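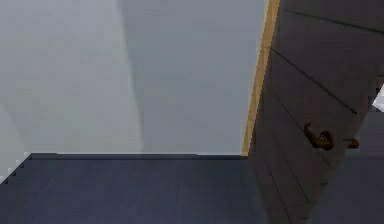
Ticket: Door demo station drops frames and stalls before the handle
Site: Plunton, visitor hall
Opened: October 30, 2025
Priority: High (open day)
Status: Closed, one follow-up open

The door demo at the Plunton open day runs the Lilto simulator on the big screen, and visitors press a button to start a new attempt. On the first morning run the attempt timed out after 500 steps with no contact on the handle. The door model is the dark one with the horizontal grooves and the bronze lever handle, loaded with the tan frame and the plain gray walls. It loads already standing open, and the demo script expects it closed.

Log

09:10 Restarted Lilto. Same result. Timeout at 500 steps.

09:25 Checked the scene file. The start angle for the door hinge is not set, so it takes whatever the last session saved. Set it to zero by hand. Door loads closed.

09:40 Attempt runs and the lever turns, but the latch does not release. The Matsuda controller reports torque limit reached.

09:55 Compared config with the copy on the office machine. The visitor hall machine has the old handle stiffness. Office value is 9, hall value was 2,000. Copied the office value over.

10:05 Two clean runs in a row. Opened the station to the first group.

10:50 Display slowed down badly with the second group. The screen recorder was writing to the network drive. Moved it to the local disk. Slowdown gone.

11:30 A visitor asked about the zigzag where the floor edge meets the wall at lower left. It is a rendering artifact and has no effect on the physics. Edge smoothing was turned off on this machine. Left it off until the end of the day so we would not have to restart in front of people.

15:45 Last group done. Almost every run after 10:05 finished. The two that didn't were stopped by someone pressing the button again during the attempt.

Fix applied
Hinge start angle is now written in the scene file. Handle stiffness matches the office copy. Recorder path is local.

Still open
Button should be ignored while an attempt is running. Passed to the Troltmont project, which owns the button box. Turn edge smoothing back on and check the frame rate before the next visit.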